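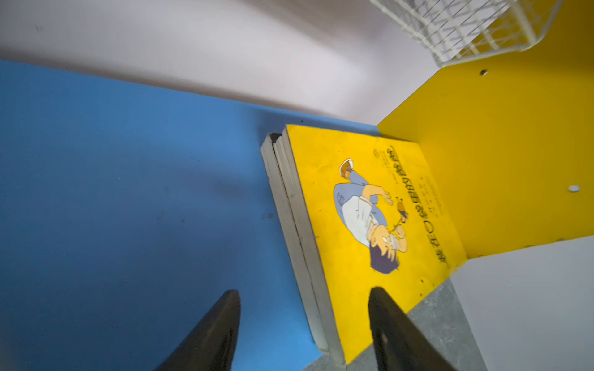
Ye-seo Moon had been told the new fingers would fix it. The Ciller rep had told her that, and he had also told her the old ones would last 2000 picks.

"How many did they do?" asked Massawe.

"163."

She ran the close command again at half speed and watched the left finger. It came in a hair ahead of the right, same as yesterday. You could call that wear if you wanted to sell fingers.

"They've sent a calibration file," Massawe said. "Version 19."

"What was wrong with the other eighteen?"

He didn't know. He loaded it anyway, and the arm went through its little dance and reported that all was well. It had reported the same thing at Mudlow, the morning it put a picture book through a ceiling tile.

Ye-seo got out the 3 mm key and took the cover off the gripper. The grub screw on the left side turned under her thumb – no key needed. She held it up to the light. There wasn't a speck of thread glue on it.

"Gaditz will want that in the report," said Massawe.

"Gaditz will want it called a software issue."

She glued the screw, put it back and wrote the time on a bit of tape. Then she went to make tea. The glue tin said it set in ten minutes, so she gave it forty.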